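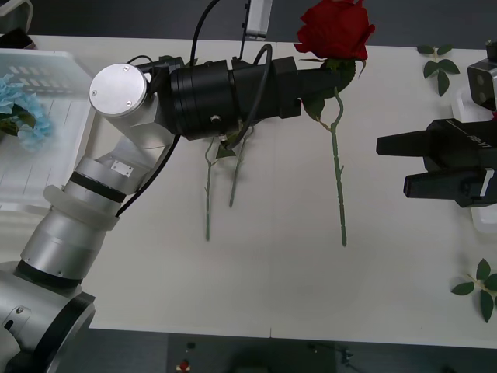 *Photo: Brukby workshop, December 2024*

I've wanted to write about Brukby for a while, because my sister ordered her wedding arch from them and wouldn't stop talking about it. They make artificial flower arrangements — for hotels, window displays, weddings, the lobby of pretty much every dentist in the county. In July they put in two robot arms at one of the tables, and I wanted to know what that's like if you're the one who has been pushing stems into foam for half your life.

So I went over and sat down with the woman who runs the assembly floor. She asked me to leave her name out ("my kids will find it"), so I'll just call her the floor lead. She made me coffee, apologized for the mug, and started talking before I had my notebook open.

"People think it's going to be this big shiny line," she told me. "It's two arms and a table. I've got a bigger table at home."

The arms work on single flowers. One of them holds a rose by the top of the stem, right under the bloom, and the other one comes in from the side with its two black fingers. There are loose stems and sprigs of leaves lying on the table, and a white basket that had a pale blue flower in it, one of those big ruffly ones like a hydrangea. I could have stared at it all morning. She could not.

"You get over it in a week," she said. "First day everybody was filming. By Friday we were all complaining it was slow."

Is it slow? "Oh, it's slow. I can do a rose with my eyes shut. But I can't do roses for a whole shift anymore, not with my thumbs, and it can."

Her thumbs came up a lot. Four people on her floor have had hand trouble bad enough to see a doctor, and she's one of them. It's the wire in the stems, she says, and the little twist you make when a leaf goes on. You don't feel it in your twenties. She has a brace that lives in her apron pocket, next to her snips, and she put it on the table between us like she was showing me a bad report card.

The order that pushed things along came from Kollow, a hotel group that wanted 1,607 red roses, all the same height, all with the leaves in the same spot. "Same, same, same," she said. "That's a terrible job for a person. You get to lunch and you hate red." The arms did part of that order and people did the rest. She wouldn't tell me the split, and I did try!

I asked what had changed for the crew, and she took her time with that one. Nobody was let go, she said, and she was clear that she'd asked for that in writing before the arms came in. But the jobs moved. Two people who used to do nothing but single stems are now on bouquets, and one of them loves it and the other one misses the quiet.

"She liked her corner," the floor lead said. "She had her podcasts. Now she's got to talk to me about color all day. I don't know that I'd call that a promotion."

Then there's the minding. Somebody has to set the flowers out, watch for a dropped leaf, and straighten things up when a stem lands crooked. They learned it from a trainer at Vivbridge, the company that set the table up, over 47 hours of sessions spread across the summer. She counted every one, because she was fighting to have them paid at the full rate (they were). The oldest person in the shop turned out to be the best at it, which I loved. He used to repair sewing machines and he has a lot of patience for a thing that's thinking.

She does have gripes. The cables bug her. They loop over the arm and she'd like them tidied up, "but they tell me it needs the slack, so fine." And she doesn't like that the break schedule has started bending around the table. If the arms are in the middle of a batch, people feel funny about walking off.

"I said to them, it's a machine, it can wait for my sandwich. It's the only one in here that doesn't get hungry."

There's talk of a second table at the Toft building, where they do wreaths. She's not against it, but she wants the wreath people to go see this one first and try a shift on it, and she wants somebody from the office to try one too.

Before I left I asked if she'd go back to the way it was in spring. She looked down at the brace.

"For bouquets I'd never hand it over," she said. "For red roses? They can have them."

Then she had to get back to the floor, and I finished my coffee and went out through the showroom, where I bought a fake peony I had no plans for.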